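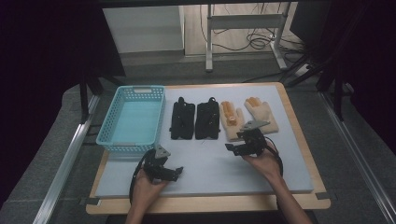 Zsófia Farkas wrote to ask why a bar of soap is easy to hold when it is dry and shoots out of her hand when it is wet. Her letter is a good place to start, as the answer has to do with friction.

What is friction?

Friction is a force that slows things down when they rub together. Push a book across a carpet and you can feel it. Push the same book across a shiny table and it slides much farther - there is less friction there.

Even things that look smooth have tiny bumps on them. When two surfaces press together, the bumps catch on each other. Water and soap can get in between and keep the surfaces apart, so they slip.

How do you hold a cup?

You press on it from both sides. Your thumb pushes one way and your fingers push the other. The harder you squeeze, the more friction there is, and friction stops the cup from sliding down. A full cup weighs more than an empty one, so it needs a firmer squeeze. You do this without thinking.

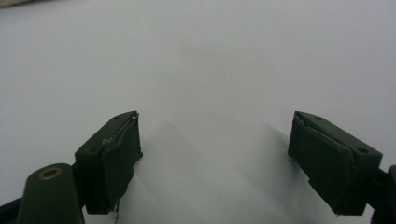 Two green fingers with a gap between them.

Your skin helps too. The pads of your fingers are soft, so they flatten a little against whatever you pick up and touch more of it. Rubber does much the same, which is why it is used on shoe soles and on some work gloves.

Try it yourself

Ask an adult for an empty plastic bottle with a lid. Pour in 400 milliliters of water, close it and dry the outside. Lift it with your thumb and one finger. Now put a drop of dish soap on the outside, stay over the sink and lift it again. Did you have to squeeze harder?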